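Trirville Kitchen Swap Returns to Bridura Hall

Well, friends, it has been a long wet spring, and I can't tell you how many of you have stopped me at the market to ask whether the kitchen swap is happening this year. It is! Saturday, 27 April 2019, in the big room at Bridura Hall, and we would love to see every one of you there (yes, even if all you have to bring is a potato masher).

For anyone new to town, you bring the kitchen things you no longer use, you put them out with everybody else's, and you go home with something you will use. Last October we passed along 425 items, including a fondue set that I believe has now lived in five different houses on Ciobanu Street.

Please wash everything beforehand, and wrap your knives in newspaper. Small pieces like whisks, ladles and spatulas go up front by the windows, and pots and baking pans go along the back wall. 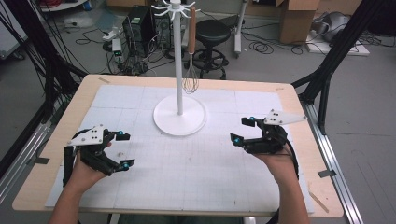
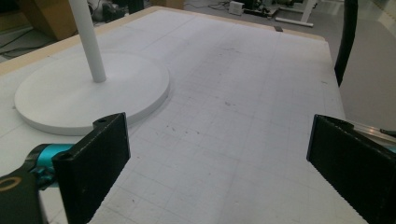
Getting There and Lending a Hand

Parking behind the hall is limited to 40 cars, so do share a ride if you can, or take the Zillen bus, which lets you off right at the corner. Dalibor Dvořáček is once again making his plum cake, and he has asked me to remind you that he would like his cake tins back from last time, all of them, with no questions asked. If you can stay after the swap to fold chairs, leave your name at the front desk or drop a note in the box by the library door.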